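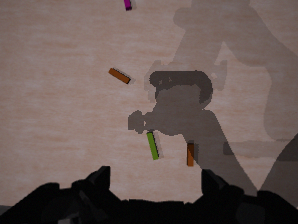
仿真里夹爪隔三差五穿过方块,然后整条手臂弹飞,求排查思路

发表于 8月8日 作者:Ardalan Zarei

环境是我们组自己搭的抓取任务,内部叫 Bridine,木纹桌面上散放几块彩色小长条,腕部相机看着桌面,策略输出末端位移和夹爪开合。任务要求是抓绿色那块,放到橙色那块旁边。

故障现象:夹爪合拢到一半,指尖陷进方块里,停一小会儿,方块突然射出去,同时手臂猛地往上甩,关节速度直接撞到限幅。昨晚跑了300个回合,出了30次。日志里没有报错,回合照常结束,只是奖励为零。

已经试过的:
换随机种子,还是有。
方块质量加大一倍,次数少了一点,但没有消失。
关掉阴影渲染,没有区别,我知道这跟物理无关,只是顺手试了。

控制频率50赫兹,每个控制周期里物理走4个子步。请问先查哪里?

——

Simin Nazari:
子步太少。50赫兹配4个子步,一步就是5毫秒,夹这种细长的小块,手指合拢速度稍快就直接穿进去了,下一步求解器发现穿透很深,一次性把它推出来,就是你看到的弹射。先把子步加上去再说别的。

——

Pascal Albers:
不太同意楼上。5毫秒是偏大,但我们用同样的步长跑过类似的任务,没有这么高的故障率。十次里有一次,更像是碰撞体的问题。你的指尖是带尖角的网格吧?直接拿显示用的网格做碰撞,接触点会在几个面之间来回跳,法线方向也跟着跳。把碰撞形状画出来看一眼,不要看渲染画面。

——

Ardalan Zarei:
@Pascal Albers 指尖碰撞体用的是导入时自动生成的凸包,没有手工改过。我今晚画出来看看。
@Simin Nazari 子步可以加,但训练时间也会跟着涨,所以想先确认原因。

——

Simin Nazari:
那就只拿出问题的那30个回合,用保存的初始状态和动作重放,改子步,其他都不动。用不了多久。

——

Ladan Taheri:
问一句,夹爪是位置控制还是力控制?如果是位置控制,目标直接给到全闭,增益又高,电机会一直往里顶。方块夹住了它还在顶,穿透只会越来越深。我在 Rashti 那个项目上碰到过一模一样的,后来给夹爪加了力上限。

——

Ardalan Zarei:
位置控制,没有设力上限。用的是配置文件里的默认值,我刚翻了一下,那个默认值大得离谱。

——

Kianoush Shojaei:
说点别的。这个策略打算上真机吗?要上的话,我更担心手臂甩起来那一下。速度撞到限幅说明控制器没有拦,只是到顶了。真机不会穿透,但手指顶住桌面或者夹歪的时候,策略可能给出同样的动作。建议在下发指令那一层加检查:单步位移超过阈值就停,不要指望奖励函数替你处理。

——

Pascal Albers:
仿真弹飞是数值问题,跟真机安全是两回事,混在一起谈容易跑偏。

——

Kianoush Shojaei:
原因是两回事,后果不一定。他现在的数据里有十分之一是弹飞的回合,策略就是拿这些数据训的。至少先把这些回合剔掉。

——

Ladan Taheri:
剔数据这点我同意。判据用方块速度就行,正常抓放不会有那么快的。

——

Ardalan Zarei:
更新一下,重放做完了。

只加子步,翻到两倍:穿透变浅,弹射还在,没那么猛。
只加夹爪力上限:大部分好了,剩下的都是夹在方块端头的情况。
画了碰撞体,Pascal 说得对,凸包把指尖内侧的凹面填平了,显示上还没碰到,物理上已经接触。换成几个简单的盒子拼起来以后,再加上力上限,那30个回合全部正常,子步还是原来的4。

旧数据已经按方块速度筛过一遍。下发层的检查还没写,上真机之前会补。

——

Simin Nazari:
子步还是建议加一点。你现在是没触发,换个更薄的物体试试。

——

Ardalan Zarei:
可以,下周换 Ledico 那套薄片零件的时候一起测,结果发在这个帖子里。

——

Kianoush Shojaei:
下发层检查写好也贴一下阈值,我们 Trernutow 那边的台子也要用。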